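Taking care of the team's baseballs and gloves at home

Our club has 24 game balls for the whole season, and every family takes some of them home after practice. Please treat them well. A ball with light dirt needs only a dry, soft brush. For grass marks use a white pencil eraser and go slowly along the seam. Do not wash a ball under the tap, the leather becomes hard and the stitches pull.

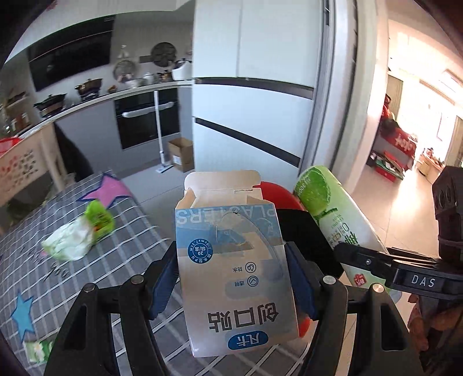 Girnska Baseball Club, Equipment Team

Gloves need more patience. When a glove got rain, take the water off with a towel and leave it open in a room with normal air. Never put it on the heater. I did this once with my first glove, in August of all months, on a boiler pipe, and the palm cracked in one night.

When it is fully dry, rub in very little conditioner with an old T-shirt. A drop of the size of a pea is enough for the palm and the same for the back. Too much makes the glove heavy.
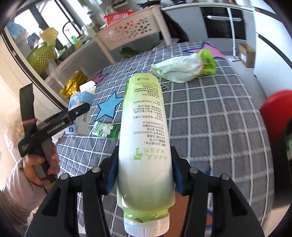

Written by Matěj Sýkora, equipment manager

Keep a ball in the pocket and tie the glove with a wide elastic band. The laces you should check before every game, the most wear is between the thumb and the web. Kamil Paulík can show you how to change one lace, it takes him less time than to find the needle.

For the pants with clay on the knees: let the clay dry, beat it out on the balcony, then soak in cold water with a spoon of laundry powder. Hot water I do not recommend, the red color stays in the fabric.
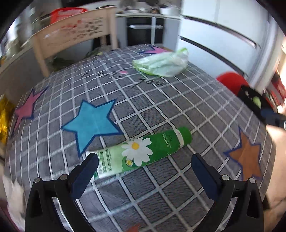 After soaking, brush the knees from the back side of the fabric and wash as usual, but without softener. Caps we wash only by hand. Put the cap over a bowl to dry, so the front keeps its shape, and do not use the dryer.

Please bring all balls back in the net bag before the next home game.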